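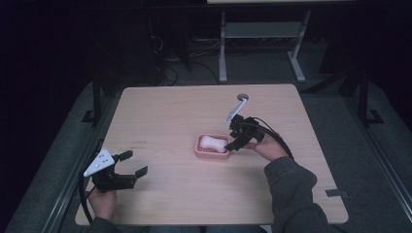
Amos Calloway asked us on the very first day whether a cat would bother to look up if a stranger said its name, and he was pretty sure the answer was no. We loved that question so much that it became the whole project!

# Do Cats Know Their Names? A Home Listening Study

**Group report, October 31, 2019**

## What we wanted to find out

Most of us grew up with cats, and every one of us had a story about a cat that ignored everybody until the treat bag came out. Stories aren't data, though, so we set out to compare how cats respond to their own name and to other words of the same length, spoken by the owner and by somebody they had never met.

## How we did it

We signed up households in Woltley and Tusden through a flyer at the vet's office. Each cat heard five words played from a small speaker in the next room: four ordinary words and then the name. Sivaprasad Nadar cut all the audio and matched the loudness, a huge job (he redid the whole Tusden batch after finding a hum in it).

We scored ear turns, head turns, tail movement and meowing. Two people scored every clip without sound, so they couldn't tell which word was playing. When they disagreed, a third person scored it again.

- Clips recorded: 274
- Clips we could use: 222
- Clips where the scorers disagreed: 6

Most of the lost clips were cats walking out of view, and a few had a doorbell in them.

## What we saw

Ears did nearly all the work. Cats turned their ears for the first word, turned them less for each word after that, and then perked up again at the name. The pattern was clear with the owner's voice and weaker with the stranger's, but it was still there - Amos has taken this well.

Tail movement told us almost nothing. Meowing was so rare that we dropped it from the charts. Cats living with several other cats were harder to read, and in the Pancombe Street house two of them reacted to each other's names as often as to their own.

## Problems and next steps

Our cats were all indoor pets with patient owners, so we can't say much about shelter cats or barn cats. We also let owners choose the time of day, and the clips made right before dinner look livelier than the rest. We would fix one time if we did it over.

In April we hope to try nicknames. One cat in the study, Ďurica, is called "Bean" by the entire family, and we would really like to know which one she thinks is hers. The scoring sheets are in the shared folder, with the rejected clips listed on the last tab.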